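## 4. Teaching the tidying-up chore

*Applies to the Tirarum two-arm bench kit, guide revised March 7, 2026.*

Before you start, a word on what you have bought. The Tirarum will not do your housework. It may, given patience and a fair wind, put the odd thing in a drawer, which is more than can be said for certain members of most households. Gyu-bin Woo, who wrote the first edition of this section, called the drawer chore "the shallow end". People have been known to flounder in it.

Finish Section 3 (mounting and power) first. If either arm is still showing a fault, go back. It won't improve with encouragement.

### 4.1 Laying out the table

1. Clear the reach of both arms. Mugs count as things to be cleared.
2. Stand the drawer cabinet towards the arms' side of the table, with its handles facing a gripper that can get at them. Shut both drawers.
3. Put the tray down flat, near the middle.
4. Scatter a few household items. Mix the shapes: one that rolls, one that rolls badly, one that stands up.
5. Leave a hand's width between items for the first session. You can be cruel later.
6. Check that the arm cables have slack and don't run under anything. 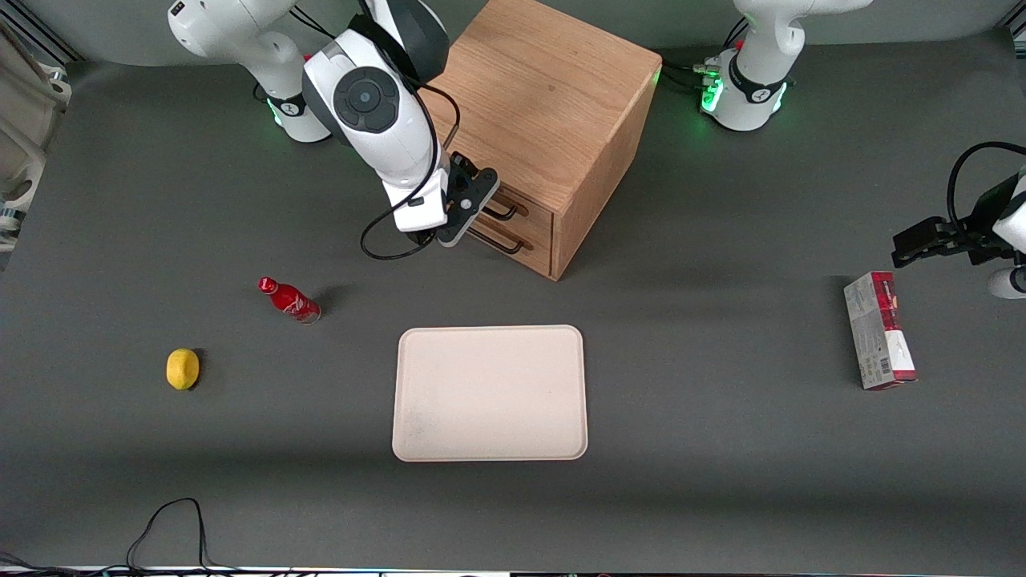
*Fig. 4-1. Table laid out for the drawer chore, with one gripper at the upper handle.*

**Note:** Lemons are a good choice for beginners. They are bright, they sit fairly still and they don't mind being dropped. Manolis Deligiannis at our Lavton workshop recommends them over tomatoes, and we have decided not to ask him for details.

**Caution:** Don't practise with open drinks or glass. Keep fingers out of the drawers while the arms have power. The stop button must be within reach of whoever is watching, and somebody must be watching.

### 4.2 The drawer

1. Bring the gripper up to the upper handle at slow speed, fingers open.
2. Close the fingers on the handle. Stop there and look. If the cabinet has shifted, open the fingers, put it back and start again.
3. Pull straight out, 3 cm at a time, until the drawer is far enough open to take the largest item.
4. Let go before moving the arm away. This step is in the guide because of a customer in Stendia whose arm tidied the whole cabinet onto the floor.
5. Save the path as `drawer_open`.

A person opens a drawer with one finger while thinking about lunch. The arm has to be told where the handle is, which way the drawer slides and when to stop, and it will forget all of it if you nudge the cabinet. Fix the cabinet down with the two Sobczak clamps in the accessories bag if your table sees much traffic.

### 4.3 Picking things up

1. Switch to the wrist view.
2. Open the gripper wide and bring it in over the item. Look for bare table on both sides, enough for each finger to come down without touching anything else.
3. Turn the wrist so that the fingers will close across the narrow part of the item. A bottle on its side should be taken across the body, never end to end.
4. Lower, close and lift a little. Wait for two breaths. If the item is still in the gripper, carry on.
5. Repeat from a new spot on the table until you are thoroughly bored, then do it again with the light changed.

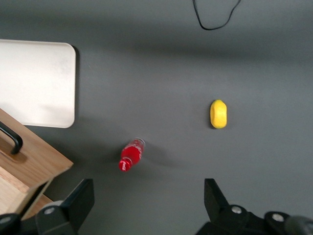
*Fig. 4-2. Wrist view with the fingers open. Bottle near the gripper, cabinet and tray to the left.*

**Note:** If the wrist view is smeared, slow the arm down. The pick routine wants a steady picture before it commits itself.

**Note:** Shadows may be taken for objects. An arm that keeps pinching at bare table has usually found one. Move your lamp.

### 4.4 What to expect

In our own trials at Lavton the arms made more than 600 attempts at the full chore (open, pick, place, close) and managed 565 of them. That sounds splendid until you learn that every item had been laid out neatly by a grown adult who could have put it in the drawer at the time.

Moving to a different cabinet means teaching Section 4.2 again from step 1. Moving to a real kitchen drawer, with string, batteries and a potato masher wedged across the runners, is not supported in this version. We hope to have something to say about soft items in May. Socks remain a matter of research.

If the pick fails three times in the same place, go to Section 7 (Camera alignment). If it fails everywhere, check first that the gripper cable is pushed fully home – it is the cable more often than any of us would like.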